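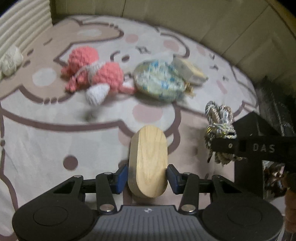
Saturday, November 7, 2020
By Efraín Cuervo

Okay, so your gripper closes on a block and your log says "grasp OK" when the fingers have met thin air. I fought this for most of July, and the fix is a small change in the control loop, so grab a cuppa and open up your grip node.

First, stop trusting the width reading on its own. Mine comes in at 100 Hz and it's jittery, so I keep a short buffer and take the median. In Cerel (the little Python wrapper we use at Stemum) that's one line in the config: set width_filter to median and restart the node.

Next, watch the velocity. When the fingers stop moving before they reach the commanded width, you've probably got something between them. I wait until the speed stays under 2 mm/s for a few ticks, then compare the width with the fully closed value. Wood is lovely for this, as it doesn't squash! Crochet toys are a pain: the fingers keep creeping in, so give soft things a longer timeout.

Then write the result out with the timestamp. I replayed 3168 old closes from our Gillville recordings through the new check and went through the ones that changed colour in the viewer (green to grey, mostly). Do the same with yours before you touch the planner.

If your widths look offset, redo the zero with the fingers fully shut. I forgot that twice.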